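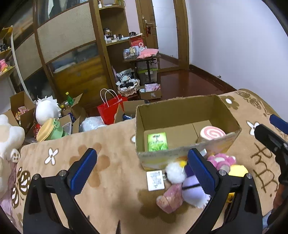

A cardboard box on the bed, with a green packet inside.

I'd only been in Elsie Ashby's house in Wenley five minutes and she'd already handed me a mug of tea and a piece of flapjack the size of a brick. She has been sending parcels to her old pen friends for years (she's still in touch with 18 of them!) and I wanted to know how it all began.

"With a boy called Prodromos Andreadis," she said, laughing. "I got his address from the back of a comic. His first letter was all about his bicycle."

They've written ever since, and she keeps the lot in a suitcase – 805 letters, all in date order. I asked if she'd ever thought of switching to email. "We tried it one December. It was awful, we had nothing to say!"

So what goes in a parcel? "Tea, always. Then whatever I fancy. I do like a silly pair of socks."

She's posting the next one on Monday, and I'm under orders to bring back her cake tin.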